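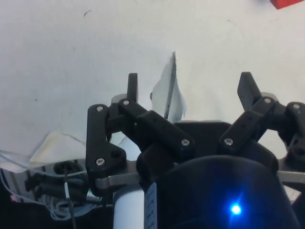
Gilline folding work table, long-term review

I bought the Gilline in May to replace a door on two trestles. It cost $244 with shipping and came in one flat box. Assembly was four legs, a crossbar and a bag of bolts, and the only tool you need is the hex key taped under the top.

The top is white. I wanted the gray, but Praltley had it on back order. White shows pencil marks and coffee rings, and both come off with dish soap. Permanent marker took rubbing alcohol and left a faint shadow near one corner.

Gilline rates it for 300 pounds. I haven't gone near that. With a sewing machine running at full speed there is a little sway front to back, less if you tighten the crossbar bolts again after the first week. The manual skips that step.

Folding it is a two-person job the first few times. The leg locks are stiff and will pinch a finger. Min-kyu Pyo, who has the older Steinbach table, says his were the same until he put dry lube on them. I did that and they are better now.

The Steinbach is heavier and doesn't sway, but it doesn't fold either. If you have the floor space, get that one. For a shared room I would buy the Gilline again.

Replacement feet are sold in packs of 2. The ones from Hingate don't fit.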